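4.2 Vergleich der Greifer an der Waschmaschinentür

Der zweite Teil der Versuche galt dem Öffnen und Schließen einer Frontladertür. Verglichen wurden zwei Parallelgreifer am selben Arm: der Junley mit starren, flach zulaufenden Fingern und der Briralow mit nachgiebigen Fingern aus Elastomer. Regler, Kamerahalterung und Startposen blieben unverändert. Insgesamt wurden 701 Versuche ausgewertet, davon 408 mit dem Junley und die übrigen mit dem Briralow. Die ungleiche Verteilung geht auf einen Riss in einem Elastomerfinger zurück, nach dem die Reihe im August ohne Ersatzteil beendet werden musste.

Als Regler diente in beiden Fällen die Impedanzregelung aus Abschnitt 3.1. Die Steifigkeit in Anfahrrichtung wurde auf 635 N/m gesetzt, quer dazu auf die Hälfte. Ein Versuch galt als abgebrochen, wenn die gemessene Kontaktkraft 26 N überschritt. Die Handgelenkkamera von Weslow lieferte das einzige Bildsignal; auf eine zweite, feststehende Kamera wurde in dieser Reihe verzichtet.

Die Anfahrt erfolgte von unten gegen den Türrand. Abbildung 3 zeigt die Ansicht der Handgelenkkamera mit beiden Fingerspitzen an der Unterseite des dunklen Randes. In dieser Stellung nimmt die Tür den größten Teil des oberen Bildbereichs ein, und das Türglas erzeugt mehrere helle Reflexe. Die Kantenerkennung arbeitete deshalb nur auf dem unteren Bogen des Randes, der sich vor der hellgrauen Gerätefront deutlich abhebt.

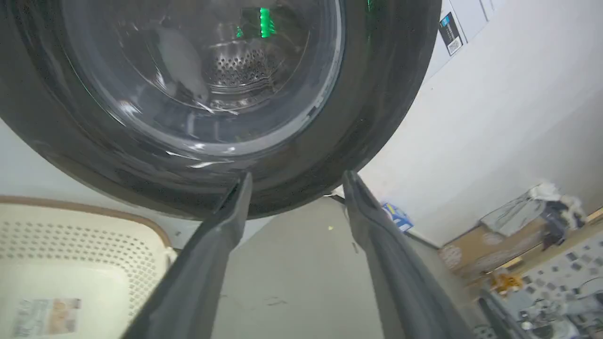
Abb. 3: Ansicht der Handgelenkkamera, Finger gespreizt am unteren Türrand. Im Türglas ein grüner Reflex, dahinter die gelochte Trommel.

Beim Junley war die Lage der Fingerspitzen im Kamerabild über alle Versuche hinweg gut reproduzierbar. Der Abstand zwischen Spitze und Rand ließ sich direkt aus dem Bild schätzen, und die Korrektur kurz vor dem Kontakt fiel klein aus. Nachteilig war die harte Kontaktaufnahme: Die meisten Abbrüche traten in den ersten Millimetern nach der Berührung auf, wenn nur ein Finger anlag und das Handgelenk sich verdrehte.

Der Briralow verhielt sich umgekehrt. Kraftspitzen waren selten, dafür bogen sich die Finger unter Last aus dem kalibrierten Bereich heraus. Die Schätzung der Spitzenposition wurde dadurch unbrauchbar, sobald Kontakt bestand — der Regler musste sich ab diesem Punkt allein auf die Kraftmessung stützen. Beim Schließen der Tür störte das kaum, beim Öffnen rutschten die Finger häufiger vom Rand ab.

Die Auswertung der Kraftverläufe übernahm Siu-fong Tam mit dem Verfahren von Brinkmann (Abschnitt 3.4). Versuche mit unvollständiger Aufzeichnung wurden vorher aussortiert und sind in den genannten Zahlen nicht enthalten. Für die Reihe an der Schublade in Abschnitt 4.3 wurde nur noch der Junley eingesetzt, mit verringerter Steifigkeit in Anfahrrichtung und sonst gleichen Einstellungen.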